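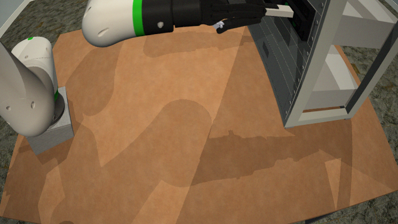

4. 在仿真中练习机架插件任务

本章说明怎样在 Tiken 仿真软件包里运行"机架插件"练习。请先完成第3章的安装和许可证登记，然后再开始。没有真实手臂的用户也可以做完本章全部步骤。

4.1 开始以前

本练习使用的场景文件名为 Urnier。场景里有一台白色机械臂、一只黑色多指手、一张桌子和一个灰色金属机架。任务的内容是：手指拿住浅色的长条件，把它的远端送到机架内侧的黑色模块。

请确认以下事项：
软件包的许可证状态显示为"有效"。
显卡驱动已经更新，并且更新以后电脑重新启动过。
硬盘上有足够的空间保存记录文件。

注意：如果您同时连接了真实手臂，请先在控制柜上关闭伺服电源。仿真程序和真实手臂使用同一个通信端口，端口号是 2803。两边同时打开的时候，真实手臂有可能接收到仿真的指令。

4.2 载入场景

1. 打开主窗口，选择"场景"菜单，再选择"载入"。
2. 在列表中选择 Urnier，按"确定"。第一次载入需要编译材质，时间比较长，请不要关闭窗口。
3. 载入结束后，按"复位"。手臂回到初始姿势，关节角度表中的数值停止变化。
4. 在"显示"一栏里打开"阴影"。阴影对判断手指与桌面的高度很有帮助，建议在练习时保持打开。如果电脑的速度不够，可以把阴影质量调到"低"。

说明：桌面上会有几个互相重叠的影子，这是多个光源的结果，不是显示错误。需要单一影子的时候，请在"光源"中只保留主光源。

4.3 设定手的抓握

5. 在"末端"菜单中选择多指手。选择了别的末端时，"抓握"页面是灰色的，不能操作。
6. 打开"抓握"页面，选择"指尖并拢"。这个方式让长手指靠在一起，拇指从下方配合。
7. 把抓握力设定为 7。这个数值没有单位，是软件内部的等级。等级太低的时候，长条件会在指尖转动；等级太高的时候，接触计算不稳定，物体会发生抖动。
8. 按"测试抓握"。手指合上以后，接触指示灯应该变成绿色。如果指示灯是黄色，请把手稍微后退，重新做第6步。

4.4 对准和插入

9. 在"坐标系"中选择"机架"。机架在桌上是斜着放的，所以不要使用桌面坐标系来做直线移动，否则长条件会碰到机架的立柱。
10. 用方向键把长条件的远端移到黑色模块的凹口前面，先调高度，再调左右。
11. 把移动速度改为 2。
12. 按住"前进"键，直到远端接触模块。接触的瞬间，窗口右下方的受力曲线会上升。
13. 继续慢慢前进，同时观察曲线。曲线平稳上升是正常的。曲线突然变成尖峰时，请立刻放开按键，后退一点，再从第10步开始。
14. 完成以后按"判定"。软件显示"成功"或者"未到位"。

小心：不要在手指还没有松开的时候按"复位"。这样做不会损坏软件，但是这一次的记录会变成无效，必须从头再做。

4.5 保存记录和重放

15. 按"保存记录"。文件名可以使用中文，但是不能有空格。
16. 需要检查动作时，选择"重放"，可以用滑块停在任何时间点。
17. 需要把记录送到真实手臂时，请阅读第6章。没有读完第6章的安全规定以前，请不要做这个操作。

4.6 常见问题

手臂前进到一半就停止。
多数是肘部到达了关节极限。请在"姿势"页面选择"肘部抬高"，然后重新对准。

长条件穿过了模块。
接触计算的步长太大。请在"物理"页面选择"精细"，再次载入场景。

显示"错误 49"。
许可证服务器没有回答。请检查网络，等待片刻后再试。如果还是出现这个错误，请把日志文件寄给我们。

4.7 技术支持

中文和韩文的问题请联系 Ok-hee Seo，英文的问题请联系 Niamh Cullinane。来信时请写明软件版本、显卡型号和错误发生在第几步。购买了 Gillascombe 服务合同的用户，可以另外预约远程指导，预约方法写在合同的附页上。

下一章：5. 修改机架和模块的位置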